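4.2 Leadership succession in partner-owned firms

We sent the survey to 424 partners at Trevura and Tirnau, both of which changed managing partner in December. Trevura named its successor seven months ahead. Tirnau gave three weeks' notice.

Share 3 | Comments 7
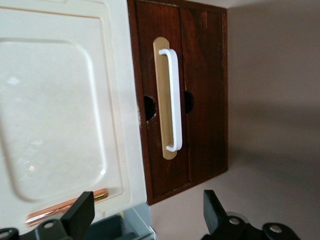
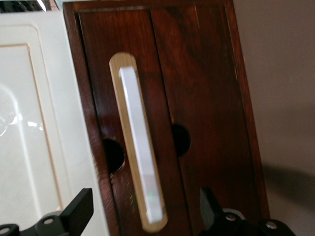
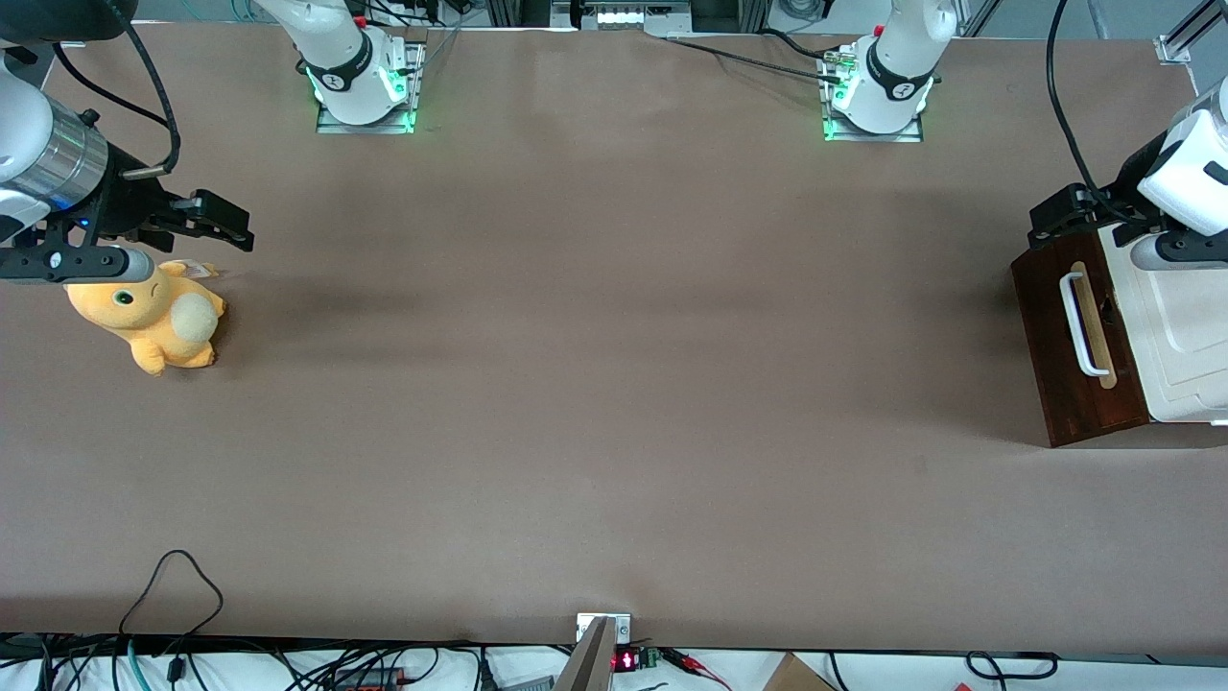

Figure 4. Two cabinet-door close-ups and a tabletop view.

Partners at Trevura were more likely to say they knew who would handle their clients after the handover. At Tirnau, the most frequent complaint concerned unclear voting rights. Length of service made little difference at either firm.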